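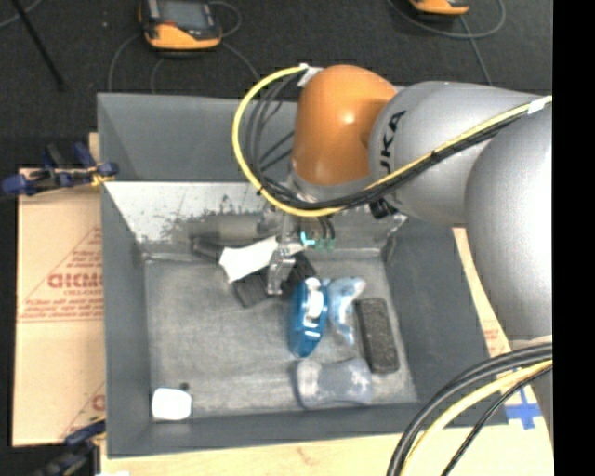

Figure 1. Robot arm with an orange joint over a grey bin of small objects.

Abrasion and Seam Strength in Three Textile Motorcycle Jackets
Group 4: Josiane Brunet, Jhosep Condori, Moushumi Samarakoon
Supervisor: Ineke Van Damme

1. Background

Textile riding jackets are sold on looks, weather protection and weight, and most shop labels say little about how the outer fabric behaves when it slides on a road. Our group wanted to compare the shoulder and elbow panels of three mid-priced jackets and see whether the fabric or the stitching gives out first. We chose the Dremalden Tourer, the Aubert Mesh and the Vemo City. All three are hip-length and have removable liners and a pocket for a back protector. The Vemo is the only one with a second layer over the elbow.

2. Method

We bought one of each jacket in a men's medium and cut it up. From each we took flat samples from the shoulder, the outer elbow and the lower back, plus strips with a seam across the middle. Liners and armour were removed first. Samples were left overnight in the lab so they would all be at the same humidity.

Abrasion was done on the belt rig in the materials lab, using 60-grit belts and the same dead weight on every sample. The rig stops when a fine copper wire behind the fabric is cut. We recorded the time to the nearest hundredth of a second and changed the belt after each sample. Hervé Gaillard, the lab technician, set the belt speed and checked it before each session.

Seam strips were pulled in the tensile tester at 100 mm per minute until they failed. We noted the peak load and whether the thread broke or the fabric tore beside it.

3. Results

The Vemo elbow lasted longest of all the samples, as expected with two layers. On the shoulder, where all three jackets have a single layer, the Dremalden was ahead and the Aubert mesh went through almost at once. Lower back panels were the weakest area on every jacket. The Dremalden uses a lighter fabric there, dyed to match, and we could not tell the difference by eye until it was cut.

The strongest seam was the Dremalden shoulder, which is triple stitched and failed at 2,798 N. The weakest was the Aubert side seam at 249 N. In that one the thread held and the mesh pulled away from it. The Vemo side seam broke at 400 N, with the thread going first.

4. Problems

Two of the Aubert samples slipped in the clamp and had to be repeated with rubber strips under the jaws. We ran out of fabric from the left elbow and used the right one, so wear from the earlier fitting session may have had a small effect. The copper wire also moved on one Vemo sample – we left that reading out.

One jacket of each model is not enough to say anything about a whole production run. Our belt is also not a road surface, and the times should only be compared with each other.

5. Further work

Moushumi would like to repeat the seam tests on wet samples. The Closlow jacket we ordered in November came too late to be cut up and is still in the lab cupboard with its receipt.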